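Gostovura workshop grant, progress report, Sep 19, 2026

The hand-held gripper is built, and we're delighted with it! Of the £500 awarded in March we have spent £235, mostly on bushings, filament and one replacement drill bit. Both fingers now open and close together without the wobble we had in the first version, and the Nanham members queue up to have a go.

Soft packaging is our current job. We've logged 76 grasps so far and want 200 before we fit the Plisar motor — crumpled bags are far harder than boxes, and much more fun.

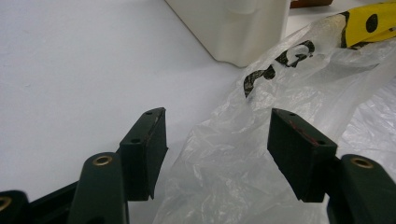 Gripper open over a plastic bag, brass bushings in the linkage arms.

Next: new pads, then the motor mount.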